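Rekitlow ring stand recordings

README for the first release

Summary

Rekitlow is a small set of recordings made with a hand-held gripper at the Wuradbridge shared workshop. A person holds the gripper and does a tabletop task, and a camera on the tool records what is between and beyond the fingers. There is no robot arm in the loop while recording. The aim is to train a policy that can later run on the arm one of our members is building, which uses the same fingers.

The set was put together by Jaqueline Huerta and three other members in July. It has 98 episodes. It is a hobby project and should be treated as one.

The gripper

The tool is a home build we call Zedska. The body and the finger mounts were printed in the shop, and the parts are teal or black depending on which spool was loaded. Each finger ends in a rectangular pad faced with black fuzzy felt-like material. Bare printed pads slid on the wire rings, and rubber grabbed so hard that the stand tipped when the operator let go. The felt was a compromise and it sheds a little. Pads were changed after every fourth session.

Each pad goes on with one screw near the upper end of the finger. Check it before you record. A loose pad rotates under load and the episode has to be thrown out.

Finger opening is read from the trigger at the same rate as the video. Trigger values run from 0 (closed) to 4000 (fully open). They are raw values and have not been converted to millimeters.

The task

The object is a ring stand made of yellow-orange wire: a thin upright rod with a circular loop at the bottom for a base and a second ring at the top. An episode starts with the fingers open and the stand somewhere on the table. The operator closes on the rod, lifts the stand clear, sets it down in a new spot and backs away. Start positions were picked by the operator and lean toward the left side of the table, so left-side starts are overrepresented.

The rod is thin and easy to lose against a busy background. If you downsample the video, look at a few frames before you train on it.

Setting

All episodes use the same white table. The top is matte with faint gray marks, and dark grit collected on it from time to time. We did not clean between episodes. The area past the table is the working part of the shop, with shelving, computers, a standing desk, stools and a row of wood-toned drawer cabinets. Things on the counters move from day to day and monitors may be on or off. We left all of that in on purpose, as a policy that only works against a blank wall is not much use to us.
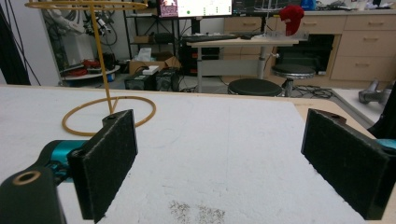 Files

Every episode is a folder with a video file, a trigger log in CSV and a short notes file. The notes give the operator's initials, the session number and the result, marked as ok, retry or drop. Retry means the first grasp missed and the operator went again without stopping the recording. Drop means the stand fell or was let go early. Drops are kept in the set.

Time stamps start at zero in each episode. The video and the trigger log come from separate clocks and are lined up by a full open-and-close of the fingers at the start. Do not trim the opening seconds until you have used them for alignment.

Known problems

One finger has a bit more play than the other, and it got worse over the sessions. We shimmed it with tape before the last session - you may see a small shift in the resting position there.

Lighting is whatever the shop had at the time. Evening sessions are warmer in color.

The pose track comes from Dalsgaard, our own script, and it drifts on fast moves. Use it as a starting point. It does poorly when the tool is close to the table and most of the view is plain white.

Use and contact

Free to use, change and share, with credit to the Rekitlow project. Please do not try to identify anyone from background items. For questions or bad episodes, leave a note on the project page or come by on Wednesday evening and ask for Jaqueline.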